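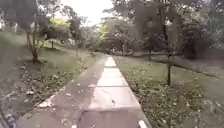 Home | Sites | Checklists | Contact

Route check, Veletti path sweeper
25 July 2024, posted by Sirkley grounds desk

1. Slab joints. Pass. Seams show across the path; wheels set for them in June.
2. Near slab, lower left. Dark crack or seam. Marked "watch", our word for "later".
3. Leaves. Present on the concrete, worse on the grass. The robot is paid for the concrete.
4. Fence rail, right side. Keep in the map as a no-go. It has no opinion on fences otherwise.
5. Brush hours: 472. Swap due.
6. Stop button. Pass, pressed 7 times.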